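4.2 Drying calendula flower heads

Use this section with the Brorko drying cabinet, trays 1 to 11. Read section 4.1 (Leveling the cabinet) first.

1. Pick fully open heads after the dew has lifted. In July, finish picking by 10 a.m.
2. Remove stems and any browned petals. Leave the green base attached.
3. Weigh out 300 g of fresh heads per tray. Do not exceed this load.
4. Place the heads face down in a single layer. Heads must not touch.
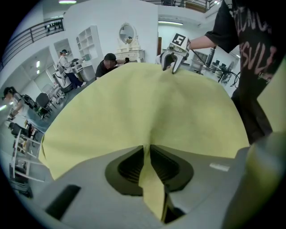

5. Slide the trays in from the bottom up. Leave the top slot open for airflow.
6. Set the dial to 36 °C and the timer to 54 hours. Close the door until the latch clicks.

Note: Small-flowered types such as Lesholm may finish early. Start checking them the day after loading.

CAUTION: Calendula can cause a reaction in people sensitive to the daisy family. Wear gloves when handling large amounts.

7. When the timer stops, break one head from each tray in half. The base should snap cleanly. If it bends, run the tray for six more hours and test again.
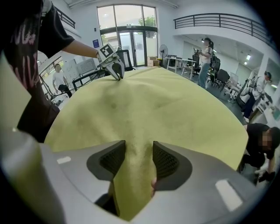

8. Let the heads cool to room temperature with the door open.
9. Fill the jars loosely, close them, and label each with the variety and tray number.
10. Check the jars daily for one week. If moisture shows on the glass, return the contents to the cabinet.

CAUTION: Discard any batch with mold. Do not dry it again.

For making infused oil from dried heads, see section 4.3.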